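We use cookies to keep your cart working and to see which pages people read. Accept / Manage settings

Kaijage Undershelf Drawer, Wide

Reviewed for the shop by Wafula Biwott

I'll start with the claim on the maker's box, which says this drawer will "double your storage." It won't. It hangs under a shelf you already own and uses the air beneath it, and if that air was doing something (holding tall cereal boxes, say) then you've swapped one kind of storage for another. I have a low opinion of kitchen organizers in general. Most of them are a second container for things that came in a container. We stock this one anyway, and I'd like to explain what it does well before you spend money on it.

The drawer hangs from two steel rails that clamp to the shelf above. No drilling, no glue. The clamps have rubber faces and a thumb screw, and they grip a plain board well enough. They grip a shelf with a rounded front edge badly. Mine crept forward over a month until I moved the clamps back, and the instruction sheet says nothing on the subject. If your shelves have a lip or a bead along the front, measure the flat part first.

It's made for flat and boring things: foil, sandwich bags, tea, the lids that never match. The Kaijage leaflet shows it full of apples. I tried apples. They roll to the back when you pull the drawer and to the front when you push it, and you hear every one of them. Potatoes are worse.

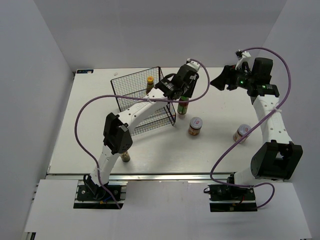
Weight is where I get most doubtful. The maker's limit is 13 pounds, which I believe for a load spread evenly on a solid shelf. I don't believe it for a row of cans pushed up against the front, with the drawer pulled all the way out and a particleboard shelf above. Stay well under. The rails are fine, but your shelf pins may not be, and those cost pennies for a reason.

The slide action is decent. It isn't soft-close, whatever you may have read on other sites, and it has a stop at the end that works if you pull like a normal person. Yank it and the drawer comes out in your hand. Some people will call that handy for cleaning.

How does it compare? The Plito version is cheaper and has thinner rails. I returned mine. The Zasow is heavier, looks better, and needs four screws, so renters can forget it. Prusik makes a hanging bin that costs less than any of them and has no moving parts at all – for onions or dish towels I'd buy that and skip the drawer.

Finish is a matte coating over steel. It wipes clean. It will scratch if you drag a cast iron lid across it, and the scratches show. The white shows them less than the gray.

Details

Rails: steel, clamp-on, no drilling
Load limit: 13 lb, evenly spread
Clamps: 2 per rail, rubber faced
Colors: white, gray
Item number: 557
In the box: drawer, rails, clamps, instruction sheet

Returns are accepted on unused drawers with the clamps still in their bag. We can't take one back after it has been hung – the rubber marks up, and the next buyer notices.

Related items

Prusik Hanging Bin, Small
Zasow Screw-Mount Drawer
Plito Shelf Riser
Kaijage Replacement Clamps, Pair
Shelf Pins, Steel, Bag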